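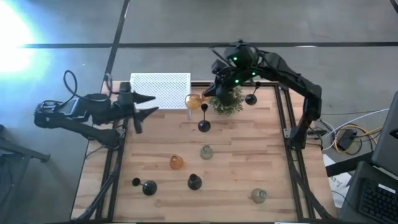

Amber glass, black candle holders and a little greenery on a butcher-block top.

The Table Before the Table

On the slow art of setting things out, putting them back, and deciding what deserves a candle

417 shares | 2 comments

My grandmother kept her good glasses on a shelf so high that only my tallest uncle could fetch them, and for most of my childhood I believed that was what made them good. They came down at Thanksgiving and for the occasional christening, and they went back up before the coffee was poured. I have one of them still. It's a deep yellow, almost orange when the lamp is on behind it, and I drink whatever I please out of it on a weeknight, usually standing at the counter with the radio going.

I thought of her shelf a good deal in August, when I spent the better part of a month in Troltstead, a town that takes its tables very seriously. There is a secondhand market there every Saturday in the old seed hall, and by eight in the morning you'll find people walking home with one arm wrapped around a lamp and the other hand holding a single saucer. (I did this myself, twice. One of the saucers made it home.)

Colored glass is what everybody seems to be after just now. Amber especially, the shade some of us remember from restaurant ashtrays and our parents' candy dishes, and which we all swore we'd never allow in our own houses. Well, here we are! On a pale wood top it has a warmth that clear glass can't manage, and it forgives a tablecloth that hasn't been ironed. A stemmed wine glass in amber needs very little company, and I'd happily set one beside plain white plates and a pot of something green and leave it at that.

Candle holders are another matter, and I have strong feelings about them. The shops like to sell them as matched pairs, which is fine for a mantel but a bit stiff for supper. I prefer black ones that are related without being twins: a thin stem on a flat disc, say, next to one with a rounded, domed base. Set them at different distances from the edge and don't measure anything. At Villalobos, the housewares shop on the main street in Troltstead, they keep a whole bin of odd singles by the register, and I came away with a bag so heavy that the handles gave out on the hill.

If a holder wobbles, lay it on its side while you work on everything else. I learned this after a long evening in Mundent, where I stayed with old friends for the second half of my trip and managed to knock the same holder into the butter dish again and again. Get the glasses where you want them, get the plant settled, and then stand your candlesticks up last, when your sleeves are out of the way.

About that plant. Cut flowers are lovely, and I'd never turn any down, but a small potted plant with tight, rounded growth will sit on the table from soup to dessert without blocking anyone's face, and the next morning it goes back to the windowsill none the worse. My friends in Mundent use the same one for every dinner they give. It has been to more parties than I have.

As for the wood itself, leave some of it bare. Butcher block has those handsome stripes running through it, and it seems a shame to cover them up the minute company is expected. I wipe mine down with a damp cloth, dry it properly, and rub in a little oil when it starts to look thirsty. The Bitmont road has a woodworker's shed where they'll sand out a bad ring for you while you wait, and I've waited there more often than I'd like my family to know.

My grandmother's glass was on the table my last night in Mundent, by the way. I'd carried it all that distance rolled up in a sweater. We filled it with cider and passed it around, and afterward I washed it by hand and left it upside down on a dish towel until morning.

This site uses cookies to remember your preferences and measure how our pages are read. Accept all | Manage settings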